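Team laundry - frequently asked questions

Floritik Sports Club, questions for families and players

Every season the same questions come to me by phone and on the field, so I have put them on one page. If your question is missing, please write to the laundry address in the club booklet. I read it in the evening, usually after 8 p.m.

Who washes the match kit?

The families do it in turn. Each team has a list, and the coach sends it out at the start of the season. If you cannot take your turn, please change it with another family directly and tell the coach who has the kit. You do not need to ask me for permission.

What is in the bag I receive?

The match jerseys and the shorts. Socks stay with the player, and training clothes are washed at home by everybody for themselves. Please look in the bag on the evening you get it. When a jersey is missing, it is much easier to find it the same day.

At what temperature should I wash it?

At 30 degrees, with the sports or delicate program. Red shirts with white trim are the difficult ones. At 60 degrees the red can go into the white, and then the stripes become pink and stay pink. In June we had to replace two jerseys for this reason.

Can I wash the kit together with our own clothes?

Please don't. A full team set already fills a normal machine. If your machine is small, make two loads and put the jerseys in the first and the shorts in the second.

Which detergent is best?

Any liquid detergent for colored clothes. We don't use powder with bleach, and we don't use fabric softener. Softener stays in the material, and the shirt does not take away the sweat so well afterwards. It also keeps the smell, which surprised me when Danica Ionescu from the U14 team explained it, but I tried without softener at home and she was right.

Should I turn the jerseys inside out?

Yes, always. The numbers and the logos are printed, and they rub against the zippers and against each other. Close the zippers of the goalkeeper jacket too. The shorts can be washed as they are, but please open the knot in the string.

How do I remove grass and mud?

Mud: let it dry completely, brush it off, and then wash. Wet mud goes deeper when you rub it.

Grass: put a little liquid detergent on the stain, wait 26 minutes or so (my kitchen timer is old and I use it for everything), then rinse with cold water. If the stain is still there after the wash, repeat before drying.

Blood: cold water only, as soon as possible.

Can I use the dryer?

No. The print becomes hard and later it breaks. Hang the jerseys by the lower hem, inside out and away from strong sun. They are usually dry by the next morning.

Do I have to iron?

No, and please never iron over a number. If a jersey has many folds, shake it well while it is still damp and hang it straight.

Where do I keep the kit between the match and the wash?

In something open, where the air can go through. A closed plastic bag left until Thursday gives a smell that one wash will not take out. A laundry basket with holes in the walls is very good for this. Keep the red things together and don't put white towels on top of them.

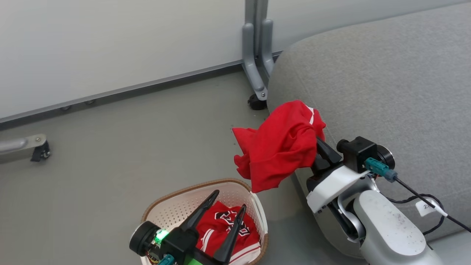
Page last changed: June, by Renata Bielecka

The white basket with small holes is the type I mean, and the red jersey in it has the white trim and printed front that need the cool wash.

How should I fold it for the return?

Jerseys flat, number on the outside, so the coach can read it without opening everything. Shorts in a separate pile. Lech Stępień collects the bags before home matches, and for away matches you bring the bag to the meeting point yourself.

A number is coming off. What should I do?

Stop washing that jersey and put a note on it with the team name. Igor Wysocka has the press and can fix most numbers in a few days. Please don't try with glue. We had number 46 come back with glue on both sides and it could not be saved.

What if I lose or damage a piece?

Tell the coach, that is all. Normal wear is paid by the club. For a lost jersey we ask the family to pay half of the price, and the club pays the other half.

Can we keep the jersey at the end of the season?

Only when the club changes the design. In that case you will get a message from your coach, and the player can keep the shirt with his or her number.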